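Handheld gripper collection station: pre-session inspection
Site: Prillow, station 4
Inspector: Dariusz Cieślak
Reviewed by: Shinji Koyama
July 2026

1. Gripper fingers, left and right. Open and close fully, no play at the hinge. PASS
Comment: Left pair re-tightened after episode 3,052.

2. Marker cubes. Faces clean, flat, no lifting corners. PASS
Comment: Wipe with a dry cloth only. Alcohol dulled the print on the January set.

3. Indicator lights. Green on both units before the operator leaves the charging shelf. PASS

4. Cables. Slack enough for full arm reach, nothing hooked on a sleeve. PASS WITH COMMENT
Comment: Strain relief on the right unit is worn. Replacement ordered from Namex.

5. Floor. Walking path to the desk clear of power leads and loose stock. OPEN
Comment: Reroute leads along the wall or cover them. Koyama to confirm.

6. Desk. Only the task object on the work surface. PASS

7. Clock sync between left and right recordings. PASS
Comment: Checked on 242 episodes from the last batch. Episodes 3,052 to 3,104 still to be checked.

8. Operator. Closed shoes, sleeves clear of the triggers. PASS
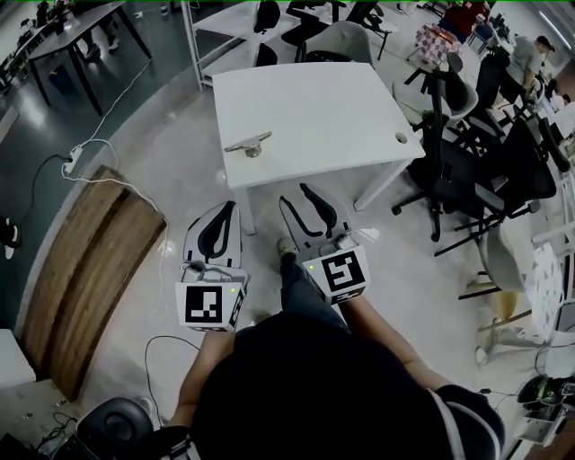 Does a failed grasp have to be deleted from the batch?
Keep it and tag it as failed. Delete an episode only if tracking was lost or the two recordings do not line up.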